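The Shopping Round

We drew the shopping round, and I was the one holding the tablet. Wostbridge had sent 60 teams' worth of noise into one hall, and all I could hear was my own stomach. Our arm was called Rozīte, and she had 7 minutes.

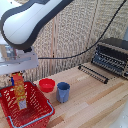 Rozīte and the snack box, over the red basket.

"Breathe," said my partner, who wasn't. I'd spent all November teaching her grip (the robot's, I mean!) on empty packets in my nan's kitchen — she still finds them behind the bread bin.

Then it was cartons.
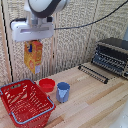 The carton, held by its folded top.

I crossed my fingers under the tablet and pressed go.

More stories
Pladora by Night
The Rurnik Ferry
59 Steps Down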